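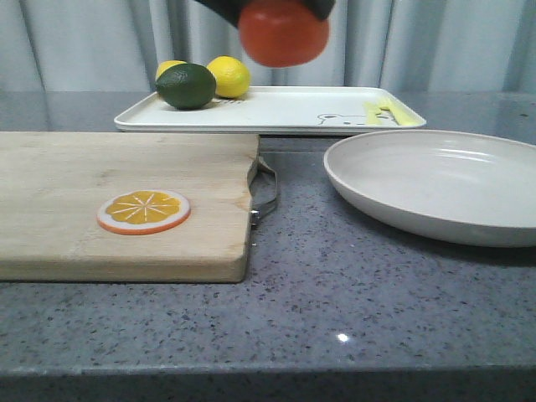

Notebook 2, p. 1158

15 Sep 2026, Surelwood, bench by the curtain

Task group today: fruit and tray. Operator Effie in the morning, me after lunch. Angus was reviewing the recordings in the other room and sent remarks by chat.

Counter at start of the day: 1306 accepted episodes for the whole kitchen set. The target that Engelbert Zürcher wrote in the plan is 3741, so we are still far from it, but the fruit tasks are shorter than the cloth tasks and I hope they will go faster.

Changes since the last entry. I have made the closing speed of the fingers lower in the Tosh teleoperation settings. Before, when the operator pressed the trigger completely, the fingers closed very hard and the fruit sometimes jumped out to the side. Effie says the new speed feels slow in the first minutes and then one does not notice it any more. I keep it for the rest of the week. The old value is saved in the Gasidgate folder under the previous settings, if somebody wants to go back.

Remarks on grasping. Round fruit is best taken from the top, with one finger on each side, and lifted straight up before any movement to the side. If the operator begins the sideways movement too early, the fruit touches its neighbours and the lemons roll. An episode where a lemon rolls is still valid if the end state is correct. Please do not delete those. Dennis Whitlock asked for them especially, he wants the model to see small disturbances and how the operator continues after them.

What we do delete:
- the operator stops longer than a few seconds to think
- a hand comes over the bench before the recording is closed
- the instruction text does not agree with what was done

The last one is my own fault in most cases. I choose the next instruction in the Futier form too early and then the label goes to the wrong episode. Olanrewaju Tijani will look if the form can be locked during recording. Until then, say the instruction aloud first and then press.

About the words in the instructions. We have a real orange and also the flat orange slice on the cutting board, and "pick up the orange" is not clear enough. From today we write "the orange" for the round fruit and "the orange slice" for the flat one, always the full name. Angus found old episodes with only "orange thing" and he will correct them by hand. I would like also to have a second person who reads the labels, but there is no time for it this month.
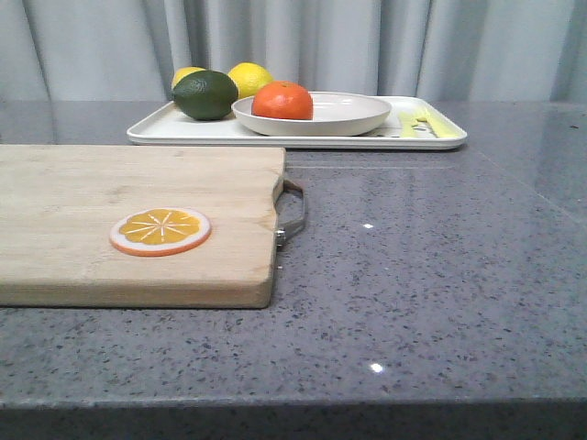 The bowl and the big plate give different difficulty. With the bowl on the tray, the operator must come down carefully, and the fingers have little place between the bowl and the lime. With the plate on the open counter there is a lot of room, and the release height becomes the important thing. Effie releases very low, nearly touching. I release higher, and I can hear the difference. I think we should have both styles in the data, but inside one episode series it is better to keep one operator and to note the name.

The cutting board stays at the left in all variants for now. I proposed to turn it so that the metal handle points to the operator, and Engelbert prefers to wait until the next series, so the change is clean and we can compare.

Reflections on the counter: Angus asked if the bright spots disturb the training. I do not know. The stone is shiny and the lamp gives a white point on it. We leave the lamp as it is. In January we tried with a cloth over the counter and then the policy was weak when the cloth was removed, so I prefer to keep the real surface.

Open points for tomorrow:
- calibration check before the first episode, I forgot it this morning and did it only at the break
- lime to the other end of the tray, lemons stay
- ask Dennis if he wants the failed grasps in a separate folder or only with a flag
- copy today's recordings before anybody restarts the machine

Effie has the first shift again. The key is in the usual drawer.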